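The Year I Mailed Everything

I moved to Adelwood in January with 9 boxes, and by spring I'd become the person who mails things. Jars of marmalade, mostly! My friend Yi-an Joo lives 1,134 miles away and she still gets a parcel every month (she says the postman asks after me).
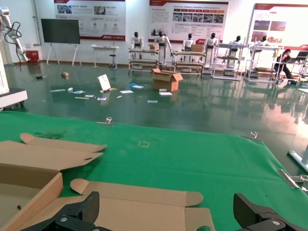 Photo: Veronica Rusu

It started because I'm hopeless on the phone. I go quiet, I wander off to water something. But give me a box and I'll fill it with clippings, seeds, a scarf I half finished, and a letter that runs to three pages without my noticing.

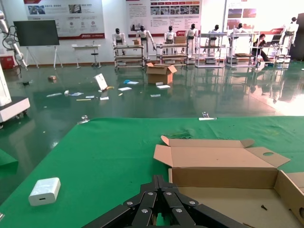 A cardboard box, opened out on the green cloth.

Sunita Gallagher, my neighbor, thinks the postage is madness, and some months I've spent up to $40 on it. Fine! I don't go to the movies. What I do get is mail back — rye crackers from Aleksi Eskola, a cassette (a cassette!) from Yi-an with her whole family singing on side B.
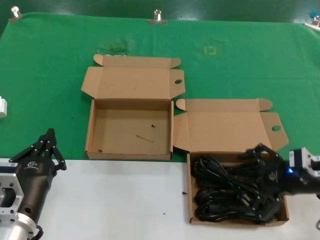 And I've gotten pickier about what goes in. No candles, they melt. No fancy soap either, after the month when Aleksi's tea tasted of lavender and he drank it all anyway. Next up is plum jam, if the tree behaves.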